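Sections > Opinion > Household > Storage and carrying

Print this page | E-mail this page
14 shares | 2 comments

The case for packing a school bag lying down

October 8, 2026

Most advice on packing a child's backpack assumes that the bag is upright, hung from a hook or held open by one hand. I think this is a mistake. A bag should be packed flat on its back, on a hard surface at working height, with the main zip opened fully.

The argument is mechanical. In an upright bag, whatever goes in first sinks to the bottom and whatever goes in last rests on top of it. Heavy books lean outwards, away from the shoulders, and the lunch box settles wherever there is a gap. In a bag laid flat, the back panel becomes the floor. Books placed on it stay against the wearer's spine when the bag is lifted. Lighter items go over them, towards the front pocket.

I have kept a log since April, using a Standerum bag with a capacity of 11 litres and a kitchen scale. The same load, books and lunch together, was packed both ways on alternate school days. Packed upright, the heaviest book had moved away from the back panel by the end of most journeys. Packed flat, it seldom had. One bag and one child do not make a study, but the difference was consistent enough to change our routine. 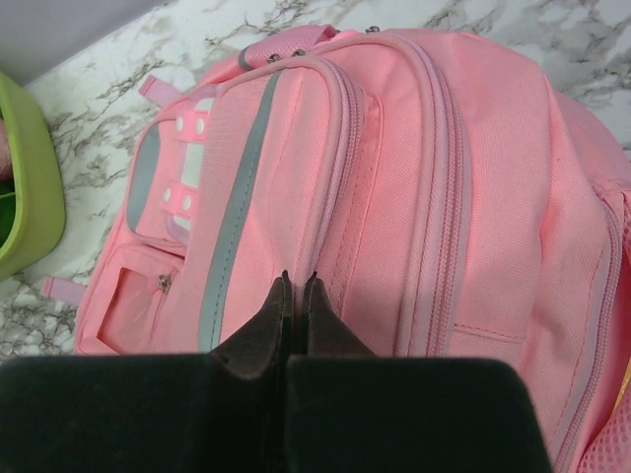
Where should the small items go?

In the front pocket, and only there. Keys, tissues and a bus pass should never share the main compartment with books, where they work their way down into the corners.

The usual objection is space. A flat bag occupies a good part of a worktop, and kitchens are busy before school. The remedy is to pack in the evening, after the surface has been wiped and dried. It takes two minutes.

A second objection is that makers have already solved the problem with internal dividers. I have tried the Floment insert and the Lelluso sleeve. The insert weighs 336 grams, the sleeve around 400. Either is a considerable addition to a small bag, and neither keeps a book in place as well as a sensible order of packing.

I would ask more of the makers in other respects. The main zip ought to run far enough down both sides for the front panel to fold clear. Reflective strips belong on the outermost surface, where a full pocket cannot hide them. The name window should be readable with the bag shut - Sandberg puts its label inside the lid, and lost property staff must open the bag to find it.

None of this requires a new bag. Lay the present one down, open it fully and start with the heaviest book.

Print this page | E-mail this page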